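Moving the dining room into the front room
2018-03-02

We swapped our dining room and our front room over the winter, and a few people have asked how it went, so I'm writing it down before I forget the order we did things in.

The house is in Tistville, on the older side of town, and it has the layout most of the houses on our street have. You come in the front door and there's a living room on the left with a big window, then a dining room behind it, then the kitchen. The dining room gets no sun after breakfast. For years we ate in there with the overhead light on, even in August, while the couch and the television sat in the room with the good window and the shades pulled down to keep the glare off the screen. At some point I said that out loud and it sounded silly.

Measuring

The back room is 12 feet by 14, and the front room is a little wider. I drew both on graph paper and cut out pieces for the furniture. The couch was the problem. It's long, and the only wall in the back room that would take it has a heat register in it. I bought a plastic deflector that pushes the air out from under the couch. It works well enough. The room takes longer to warm up in the morning than it used to.

The bookcases went in on either side of the kitchen door. One of them covers a light switch, so I moved the books on that shelf and cut a hole in the back panel with a jigsaw. I'd do it more neatly if I did it over. The cut edge shows if you sit in the wrong chair.

The floor

Pulling up the front room carpet was the part I had been putting off. Underneath was a pad, and under the pad was pine flooring with a painted border, the kind where somebody painted around the rug and left the middle bare. The paint was dark brown and there were staples everywhere. Getting the staples out took most of two weekends, on my knees, with a flat screwdriver and a pair of pliers.

I got a quote from Druritz, the flooring place out by the county road, and they wanted 3,000 dollars to sand and finish the front room and the hall. The man who came was polite and I have no complaint about the price, but it was more than we wanted to spend on a project that was supposed to be moving furniture around. I rented a sander instead. There is a low spot by the closet where I stayed too long with the coarse paper. The finish is a satin one, three coats. The smell was gone in a week with the windows cracked, though it was cold.

The table

Our old dining table was a rectangle with leaves and it blocked the path from the front door to the kitchen. I wanted a round one. With a round table you can get by on any side without catching your hip on a corner, and it suits a room people walk through. We looked at a Katayama pedestal table that I liked a lot, but the base was very heavy and the top only came in dark finishes. The room is bright now and I didn't want to put something dark in the middle of it.

We ended up with a big white round top. I was worried that white would show everything, and it does. Crumbs, pepper, pencil marks, all of it. I wipe it down more than I ever wiped the old one, which was brown and probably just as dirty. For smudges I use dish soap and warm water first, and baking soda on a damp cloth if that doesn't do it. I don't use the scrubbing sponges with the green side.
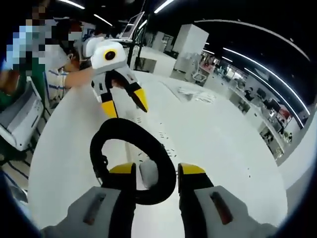
Lighting

The front room had no ceiling fixture, only an outlet controlled by a switch near the door. An electrician could have put in a box for us, but that meant opening the plaster, and I've seen what happens to the plaster in this house when you open it. We went with a swag lamp on a hook, with the cord running along the ceiling to the corner and down to the switched outlet. I painted the cord cover the same color as the wall. The hook is in a joist. Please find the joist if you try this, and don't trust a plastic anchor with a lamp over people's heads.

I hung it too high the first time. I had read a number somewhere and used it, but our ceilings are taller than standard and the bulb was right in your eyes when you sat down. I dropped it two links of chain at a time until it felt right.

Living with it

Breakfast is better. The sun comes in across the table and nobody turns on a light until late in the day. The mail gets dumped there, as it did on the old table, and so does homework. People at the front door can see us eating, which bothered me at first. I put a half curtain on the lower part of the window and that took care of most of it.

The television room in back is dark and a little cramped, and everyone in the family prefers it that way. The only thing I miss is having the couch near the front door to drop a coat on. Now the coats go on the dining chairs.

I still need to do the baseboards. The ones behind the old carpet are a different color below the carpet line, and I have a can of the Dekdale trim paint in the basement that I think is a match. If it isn't, I'll repaint all four sides of the room and do the hall at the same time.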